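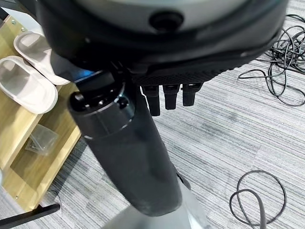
Every robot needs rules, and so do the people near it. My first one is easy — look for a light before you go close. A light often means the power is on, like the little blue glow by this robot's black hand. My second is to keep cables off the floor where people walk, so no one trips!

And I always stay out of reach. An arm can swing further than you think. 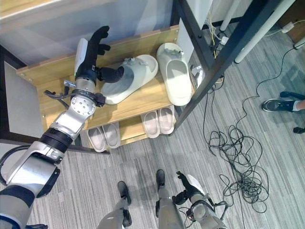
Robot hand above the shoe rack, fingers spread.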